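Break Room Crockery and Dish Rack Check

Site: Hennessy building, level 2
Checked by: Eimear Tully
Date: 2024-08-23
Form 461

1. Rack wires straight, coating intact, no exposed metal. PASS
Comment: One weld near the corner was touched up in February and is holding.

2. Rack stands level and clear of the table edge. PASS

3. Mugs and cups free of chips at rim and base. PASS WITH COMMENT
Comment: Turn each piece over. Base chips are missed when mugs are only looked at from above. The foot ring should be smooth to the fingertip.

4. Handles sound, no hairline cracks at either joint. PASS
Comment: Tap lightly and listen. A dull note means the piece is withdrawn.

5. Plates free of cracks and crazing, decoration not flaking. PASS
Comment: Check printed flowers under good light. Flaking decoration is a reject even if the glaze feels smooth.

6. Rack not overloaded. PASS
Comment: Cups go in first, plates after. Do not stack cups inside each other - they jam and the rims chip.

7. Drip tray emptied and wiped. FAIL
Comment: Scale along the back lip. Descale and recheck.

Yellow-green mug, base up, and the green flowered plate at the rack:

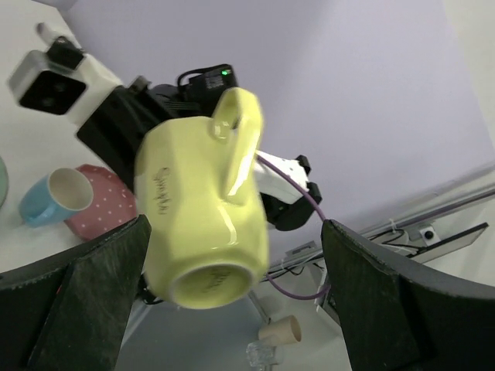
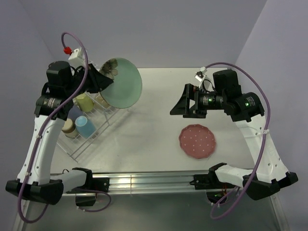 8. Withdrawn pieces wrapped and labeled before disposal. PASS
Comment: 4 pieces since the last check, all saucers. Wrap in two layers of newspaper and mark the outside BROKEN CROCKERY. Glass goes in the other bin.

9. Replacement stock on hand. PASS WITH COMMENT
Comment: Mugs are fine. Saucers are low - reorder from Prultix on request 766.

Open actions: item 7, item 9. Recheck item 7 within two weeks.

Recent checklists
Kettle and Boiler Descale
Step Stool Inspection
Urkska Shelving Load Check
Under-Sink Cabinet

Dakeck Facilities | Contact the facilities desk | © 2024 Dakeck | Back to top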